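Handodton Supply Room, minutes, December

Zyanya Medrano took the chair. Minutes of the last meeting were approved.

1. Orange bottles. The Galindo order stands at 700. Members asked for the ribbed grip to be kept.
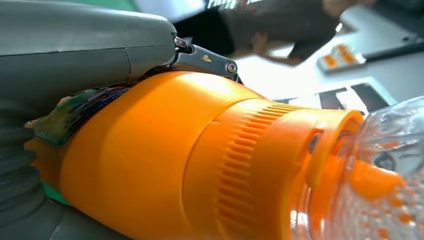 Item 1: ribbed band and collar

2. Labels. Cornon will quote for 1,000 new labels with larger print. Zyanya to reply by 6 p.m. tomorrow.
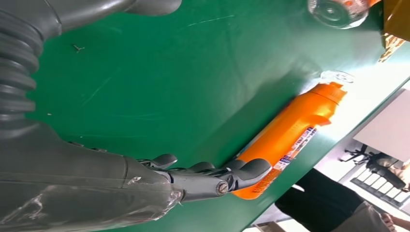 Item 2: bottle on its side, label and cap

3. Shelving. Held over.

Meeting closed at 8 p.m.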